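Search this board Go

Shared laundry charges, Grimach House

Kianoush Shirazi (residents' liaison)
Residents are advised that the charge per wash will rise by 40 pence from June. Drying remains at the present rate.

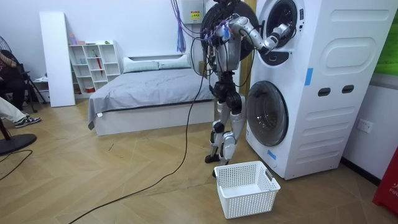

Written objections should reach the Modport office by noon.

g_marchal
I must object. The notice period in our tenancy agreement is 14 days, and this falls short of it.

Royer_flat2
With respect, that clause concerns rent only. I consider the increase reasonable.

g_marchal
The clause reads "rent and service charges". Kindly consult it again.
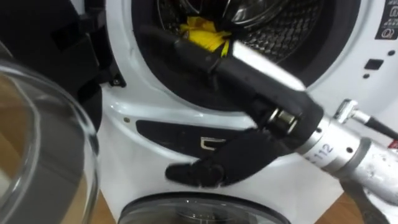 Washing machine with the door open, yellow cloth in the drum.

Kianoush Shirazi (residents' liaison)
Ms Marchal's reading is correct. The present charge will stand until proper notice has been served.

Last updated: June

Related topics
Bicycle storage at Grotska Court
Parking permits: renewal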